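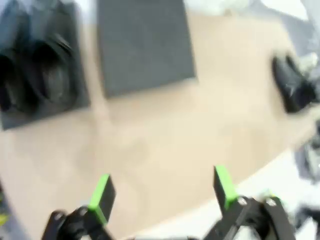

Lorholm alarga programa de recolha e redistribuição de calçado

A Lorholm anunciou na terça-feira o alargamento do seu programa de recolha de calçado usado a 5 novos pontos de entrega, em parceria com a distribuidora Utgate. A iniciativa arrancou em janeiro e encaminhou até à data cerca de 2.000 pares para associações locais.

O calçado entregue é conferido, emparelhado e limpo antes de seguir para as entidades beneficiárias. Os sapatos pretos, muito procurados para entrevistas de emprego e fardas de trabalho, passam a ter uma bancada própria, onde cada par é colocado sobre uma base de espuma para verificação da sola, do forro e do tamanho.

«O emparelhamento é a fase mais demorada de todo o processo – muitos sapatos chegam soltos dentro dos sacos», afirma Randi Viklund, diretora de operações da Lorholm. «Pedimos a quem doa que ate os dois pés pelos atacadores ou os junte com um elástico.»

Aslak Strömberg, responsável de logística da Utgate, confirmou que a empresa assegurará o transporte durante 3 anos.

São aceites sapatos, botas e sapatilhas de adulto e de criança, em condições de uso. O calçado sem par será encaminhado para reciclagem. Os horários dos pontos de entrega estão disponíveis na receção da Lorholm.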